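Listenarchiv > Haushalt & Ordnung > Bad und Küche

Betreff: Re: Seifenspender, die Zweite

Hallo zusammen,

am Donnerstag, 27. August 2026 kam hier auf der Liste:

> Ich habe im Bad inzwischen 7 Pumpflaschen stehen und keine
> passt zur anderen. Wie macht ihr das? Alles umfüllen oder
> einfach in eine Kiste damit? Und was tut man mit den
> Köpfen, die beim Pumpen haken?

Oh, das kenne ich! Bei mir war es bis Mai genauso, dann habe ich bei Tutetti einen Korb mitgenommen (fast 7 Euro, na ja) und seitdem kommt alles, was pumpt, da rein. Zum Sortieren trage ich den ganzen Kram an den kleinen Holztisch, da hat man Platz und kann jede Flasche mal in die Hand nehmen.
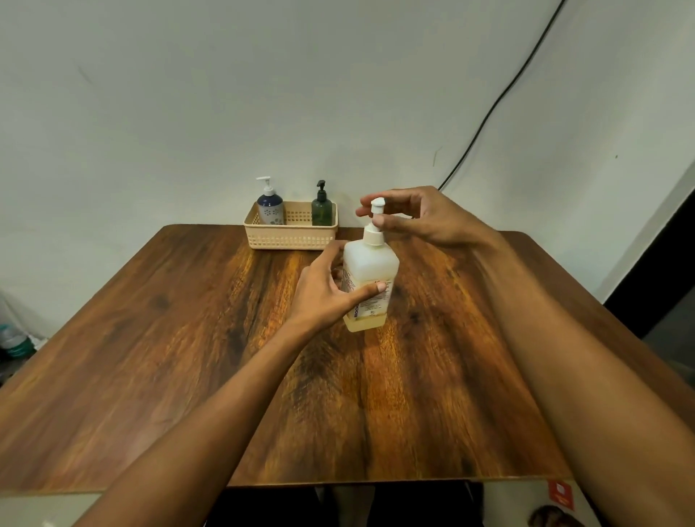 Umfüllen tue ich nur noch, wenn mir eine Flasche wirklich gefällt, sonst bleibt alles im Original – die Etiketten brauche ich nämlich doch, spätestens wenn Besuch fragt, was Seife ist und was Spülmittel. Bei hakenden Köpfen hilft bei mir warmes Wasser, einfach ein paarmal durchpumpen. Und den Kragen nicht so festknallen! Mir ist so schon mal ein Gewinde gerissen, das war ein Spender von Strömberg und gar nicht billig.

Durchsichtige Flaschen mag ich übrigens am liebsten, da sieht man, wie weit das Röhrchen runterreicht.
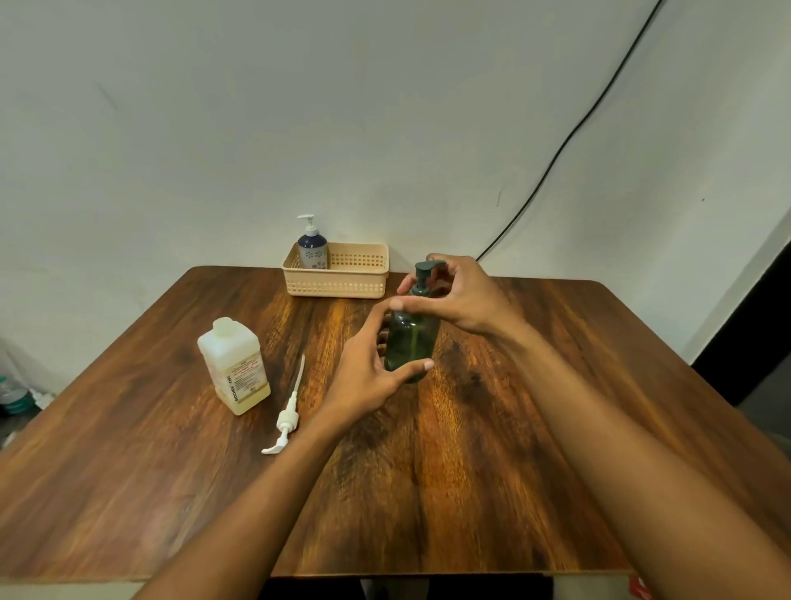
Die grüne Pumpflasche, hinten im Korb der Spender mit dem Blümchen- oder Pünktchenmuster

Hat jemand von euch die Nachfüllbeutel von Osis probiert? Lohnt sich das, oder kleckert man nur?

Liebe Grüße in die Runde

Zuletzt aktualisiert: vor 2 Tagen
Kontakt zur Listenverwaltung | Nach oben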